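Shared workshop members complete first stage of robot arm build

Members of the Claltside Shared Workshop have brought a tabletop robot arm into service

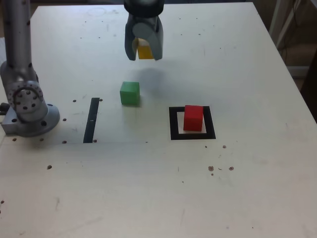
The gripper holding a yellow cube above the bench, with the green and red cubes on the tabletop. Photo: Claltside Shared Workshop

9/16/21

The Claltside Shared Workshop has announced that the first stage of its robot arm project is complete. The arm, which members have named Drindivby, was assembled and wired on the premises and is now available for supervised use by those who have attended the workshop's safety briefing.

The project was approved in April, when members voted to set aside £1,099 for the controller, power supply, fixings and replacement parts. The arm itself was bought second-hand and without its original control unit. Its joints were cleaned and inspected before any new wiring was fitted, and two worn bearings were replaced.

Lợi Khương, who leads the project, said the choice of task for the first stage had been deliberate.

"We wanted something that a new member could understand in a few minutes and still be working on a month later," Khương said. "Picking up a small cube and putting it down in the right place sounds easy. Most of our evenings went on getting the arm to return to the same point."

The practice area uses coloured cubes and a square black outline on the tabletop. Members write short programs that instruct the arm to lift a cube, carry it and set it down at a chosen position. Programs are first run at reduced speed with a second member standing at the stop button, and may be run at normal speed only once the session leader has signed the log sheet.

Control software was written by members during the summer and is called Flikero. It runs on an ordinary laptop and allows positions to be saved by name, so that users do not need to enter joint angles by hand. The current version has been installed on the workshop's shared computer. Members who wish to run it on their own machines should ask for a copy at the front desk and must return any changes they make to the project folder, with a note of what has been altered.

The arm stands on the Manninen bench, so called after the room in which it was first used. The workshop considered buying a new table for the project and decided against it on grounds of cost. Existing holes in the top will be left as they are until the second stage is settled, as further fixing points may be required.

Khương said that wiring had taken longer than planned. The first set of cables was too short to allow the upper joints to turn through their full travel and had to be made again. A fault in the power supply then delayed testing by a further 19 days.

"The second set of cables was made properly, with labels at both ends," Khương said. "Anyone who opens the control box now should be able to follow what goes where without having to find one of us first."

The second stage will add a means of detecting where a cube has been placed, so that the arm need not rely on saved positions alone. Members have discussed using the black outline as a fixed reference point for this purpose. A stacking exercise is also proposed. No completion date has been set for either piece of work, and both depend on the remaining budget, of which £911 has been spent to date.

Introductory sessions will be held in the evening at the workshop and are open to current members only. Places are limited to 25 across the first series and will be allocated in order of application. Members under the age of 18 may attend with a parent or guardian. Long hair must be tied back, and loose sleeves and jewellery are not permitted at the bench while the arm is powered.

Applications should be made on the form kept at the front desk. Wiring diagrams and the parts list may be consulted in the workshop library during normal opening hours, and written suggestions for the second stage may be left in the project folder.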